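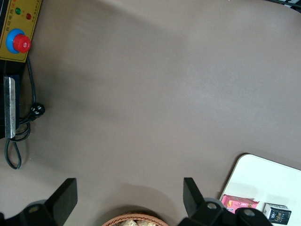
Shanti Singhal has spent 13 years testing furniture coatings, most of them at Ferreira, and she distrusts the word "matte."

"It covers everything from 3 to 20 gloss units," she says. "Two samples can both be sold as matte and look nothing alike under a side window."

Her lab takes readings at 60 degrees, then at 85 for anything under 10 units. Each panel gets 100 rub cycles with a dry pad and is measured again. The usual failure is burnishing - the high spots flatten and the surface picks up a shine where people rest their arms.

Silica is the standard matting agent. Singhal prefers wax blends for desks, though they cost more and soften near hot mugs. A trial with Itico in November compared both on 300 panels.

"The wax held its gloss reading longer. The silica cleaned up better," she says. "We specified silica for the kitchen line and wax for the office line."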